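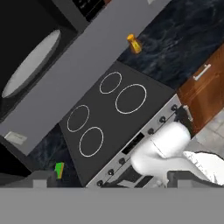
# Chapter 11: Setting Up the Kitchen Cell

By the end of this chapter you will have a working kitchen cell on your own screen: an arm, a stove, a microwave, a run of counters and cupboards, and a start pose you can trust. It is one of the most enjoyable jobs in the whole book. You get to build a room, put a robot in it, and then spend a happy afternoon finding out everything you got slightly wrong!

The cell is called Corkitham, after the village where Rosalba Piras wrote the first version of it. We use it from here until the end of Part Three, so the time you put in now will pay you back over and over. Everything in it is simulated. The rules for looking after it, though, are very close to the ones you met in Chapter 8 for a bench arm: you fix the base, you check the zeros, you move slowly the first time, and you write down what you changed.

You will need:

- the scene files from the book's Dasurik folder
- the arm model you saved at the end of Chapter 9
- a notebook (paper is fine, and many of us prefer it)
- two free hours, or one and a half if you skip the extension work

## What you will learn

In this chapter you will learn how to place the base of an arm in front of a fixed worktop, how to check each joint against its zero mark, and how to choose a start pose that leaves room to move. You will also set the stops on the stove knobs, which is fiddly work but very satisfying when it comes right. The last section deals with repair, meaning what to do when a cell that behaved well in July behaves badly now.

## Key words

**Base frame.** The point that the arm measures everything from. If it is wrong, every reach is wrong by the same amount, and that makes it easier to spot than you might fear.

**Zero pose.** The pose in which every joint reads nought.

**Start pose.** The pose the arm goes to before each run. It is hardly ever the same as the zero pose, and mixing up the two is the commonest mistake in this chapter.

**Stop.** The limit on how far a moving part can turn or slide. Arms have them, and so do knobs, drawers and doors.

**Clearance.** The gap left between the arm and anything it should not touch.

## 11.1 Placing the arm

Kitchens are built for people, and a person at a stove shuffles about all the time. You lean, step back, turn sideways to reach the back ring. Our arm has its base bolted to one spot in the scene, so all of that shuffling has to be done by its joints. A few centimetres at the base can make the difference between a hand that reaches the knobs with ease and an elbow that bumps into the counter on every try.

Wen-hsiung Yu, who tested this chapter with two of his evening classes, suggests that you start with the base a little too far from the counter and bring it in by small steps. Most learners want to do it the other way round. They put the arm close in, see that the hand can reach everything, and feel pleased. Then they ask it to work near its own base, where it has to fold up tightly, and the trouble begins.

Try both! Save each position under its own name, and send the hand to the same three targets from each: a stove knob, the back of the cooktop, and the handle of the drawer on the right. Look at the elbow as well as the hand. The elbow is the part that learners forget, and it swings a long way out when the hand comes back over the cooktop.

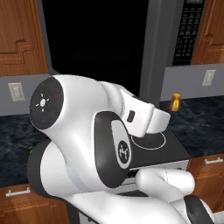

## 11.2 Checking the joints

With the arm folded over a worktop it is hard to tell by eye whether a joint is a degree or two out. The shells are smooth and rounded, and one link hides the next. So we check the joints one at a time, and we do it with the arm well clear of the kitchen.

1. Load the scene with the arm in its zero pose. Move the base back a full metre before you press play.
2. Open the joint panel and read each value. Write all of them down, even the ones that read nought.
3. Turn the first joint by ten degrees and bring it back. Read the value again. If it does not return to where it began, stop and look at the damping figure for that joint.
4. Do the same for the others, working from the base out to the hand.
5. Open and close the gripper with nothing in it. The two sides should arrive together.
6. Move the base forward to the position you saved in 11.1 and check the first joint once more.

Step 6 looks like fussing. Please do it anyway. Kenta Miyazaki once left it out and went on to record 3,000 runs with the base turned a hair to the left. He kept the lot, to his credit, and sorted through them by hand; 2,602 could still be used. You will meet his data in the exercises for Chapter 14, and you may like to see whether you can find the tilt without being told where it is.

### Choosing the start pose

A good start pose gives the hand a clear path to the job and keeps the arm out of the way of the cameras. In Corkitham these two wishes pull against each other. Lift the arm high and it has plenty of room, but it blocks the view of the microwave panel. Keep it low and the panel shows nicely while half the cooktop is hidden.

We settled on a middle height. Yours may differ, and you should feel free to argue with us. Render the cell from each camera before you decide, and look for the things your task depends on. If the task is to turn a knob, can you see the knob? Can you see its neighbours, so that you know which one it is?
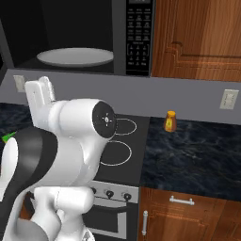 *Figure 11.3 The arm at the stove, with part of the cooktop hidden behind it. The honey jar stands on the right-hand counter.*

Mamta Rawat likes to leave one small loose object on the counter while she is setting up. The honey jar does the job well. Note its position in your book at the start of the session and read it again at the end. A changed number tells you that something has touched it, perhaps during a move that you were watching from the wrong side. It costs nothing and it has caught more bad paths than any clever tool we own.

## 11.3 Setting the stops on the knobs

Now for the lovely fiddly part. Each knob in the scene turns on its own hinge, and each hinge has a lower stop, an upper stop and a stiffness. If the stiffness is too low, the knob spins at a touch. Too high, and the gripper slides round it without turning it at all.

Begin with a single knob. Bring the gripper close, pause, and check the clearance on both sides before you close it. Turn slowly to the upper stop and hold for a second. The reading should settle. A reading that shivers means the arm is still pushing against a stop that cannot give, and you should ease the arm's grip before you touch the hinge.

When one knob feels right, copy its values to the rest, then test every one of them in turn. The copied values will be the same, but the arm comes at each knob from a different angle, and a turn that is easy at one end of the row can be awkward at the other.

Record your results in a table like the one Viola Grasso uses:

| Column | What to write |
|---|---|
| Knob | Its name in the scene file |
| Lower stop | In degrees |
| Upper stop | In degrees |
| Stiffness | As set, with the old value in brackets |
| Approach | From the left, from the right, or from above |
| Notes | Anything odd, however small |

**Before you go on.** Save the cell under a new name and close it. Open it again from the saved file, send the arm to its start pose, and compare all your joint readings with the list you made in step 2. Keep that list; section 11.4 begins with it.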